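# Fridge temps and leftovers, how long do you REALLY keep them?

**tawfik_kitchen** wrote:

OK so this came up at my in-laws' place on Saturday and I need outside opinions. I made a huge pot of chili, portioned it into tubs, and my mother-in-law wanted to throw out everything by day three. I grew up in a house where chili was good until it was gone (or until it grew a beard). I do label mine now, with masking tape and a marker, but I go five days easy. What does everybody else do?

**Jarham_Joe** wrote:

Three to four days for anything with meat. I used to push it to a week and then I had one very bad night with some chicken and rice, and I'm a changed man. If I know we won't get to it I freeze it the same evening. Chili freezes great anyway, so why gamble?

**pickle_barrel** wrote:

I'm gonna be the bad influence in this thread and say a week. Nose test, look test, done. I've been cooking for a family of six for 23 years and the only time we all got sick it was from a restaurant.

**Jarham_Joe** wrote:

> Nose test, look test, done.

The nose test doesn't work for the stuff that hurts you, though! Spoiled milk smells bad, sure. The germs that had me on the bathroom floor didn't smell like anything. That rice smelled delicious.

**lowshelf** wrote:

Does anyone keep a thermometer in there? I bought a cheap Estimell one and my top shelf was running at 44 while the bottom was a nice 37. Same fridge, same day. I'd been keeping leftovers up top for years so I'd see them and remember to eat them. Now the top is for ketchup, jam, drinks and butter, and the cooked food lives down low toward the back. I get another day out of everything, or at least it tastes that way.

*Last edited by lowshelf in December, 9:14 pm. Edited 1 time.* 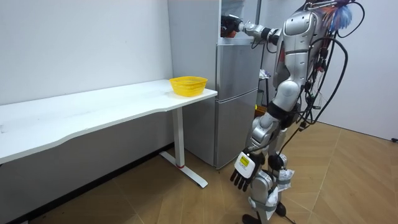 *Page last changed: December, 9:20 pm*

**tawfik_kitchen** wrote:

Huh, I put everything at the top too. I'm a tall person and I hate bending over, so the top compartment is basically my whole fridge and the drawers are where celery goes to die. Going to borrow a thermometer from my neighbor and check.

**pickle_barrel** wrote:

Every fridge is different, my bottom shelf freezes lettuce solid. Before anybody rearranges their whole kitchen, look at where the cold air comes in. Mine blows in at the top, so the top is the coldest spot in the house. Lowshelf's advice would be backwards for me.

**lowshelf** wrote:

Fair point! I should have said "in mine." Measure first, then move stuff. Stick the thermometer in a glass of water and leave it overnight - the air reading jumps all over the place every time somebody opens the door.

**mrs_casserole** wrote:

Coming in on the side of the mother-in-law. I toss at three days and I don't feel bad about it. What I changed was how much I cook. I used the Forkora planner for a few months (the free one, the paid one is not worth it) and cut my recipes down, and now there's hardly anything to toss. My grocery bill went down by 80 dollars a month, mostly from not buying "just in case" food.

**pickle_barrel** wrote:

80 bucks is real money, I'll give you that. I still think tossing good soup on day three is a crime.

**Jarham_Joe** wrote:

Freeze it then! Soup in flat bags, stacked like books. I will keep saying freeze it until the mods lock this.

**tawfik_kitchen** wrote:

Update: thermometer says 41 on top, 38 at the bottom. So the chili moved downstairs and I agreed to four days as a peace treaty. She still sniffed the tub before she'd eat any. Does cornbread count as a leftover or can that sit on the counter?

**mrs_casserole** wrote:

Counter, wrapped tight, two days. Then it turns into stuffing.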